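Zasitness microfiber towel, blue: my review after a season of gym bags and wet dogs

I've been through a lot of towels. Big fluffy ones that took up half my bag, a waffle one that smelled like a basement by October, and a free one from a bank that I still use on the car. So when my sister-in-law went on and on about the Zasitness microfiber towels I figured fine, I'll order one and see. I got the blue. They also do a gray and a sort of mustard, but blue hides things.

First, the color. The website makes it look almost navy and it's much brighter than that, a real royal blue, and I love it! It has that soft, slightly fuzzy feel that microfiber gets (if you have dry hands you know the feeling, it grabs at you a little). If you run your palm across it the color shifts where the fibers get pushed the other way, so it never looks like one perfectly even blue. I thought mine was stained for the first day. Nope, just the nap.

It lies nice and flat, too. I fold mine on the kitchen table when it comes off the line, and one good shake is all it wants before the creases are gone. My old cotton ones came off the line like roofing shingles.
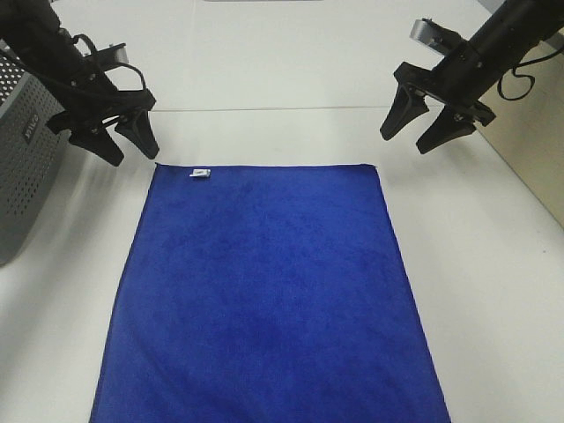 Luminița Bucur wrote to say hers shed blue fuzz all over a white bath mat for the first two washes, and that she'd run it by itself with a half cup of vinegar before letting it anywhere near light laundry. Good tip, and I wish I'd had it earlier, as I now own one pale blue sock.

The hem is thin and a touch lighter than the rest, and after 17 washes (I keep a tally on the detergent box, don't judge) I can't find a loose thread. The one thing I'd change is the tag. It's a little white one near a corner, and it's scratchy if you use the towel on your face. I left it on for now because the print is tiny and I keep meaning to read it properly.

Drying power: very good on me, great on the dog, so-so on dishes. It pushes water around on glass before it decides to drink it up. For glasses I still reach for my old Biltavell cloth.

Wash it warm, skip the fabric softener completely, and hang it up. I put it through the dryer once on high and it came out feeling a bit plasticky, though it softened up again after the next wash.

Would I buy it again? Yes, and I've got my eye on the mustard for the beach bag. Four stars, and they can have the fifth when they move that tag.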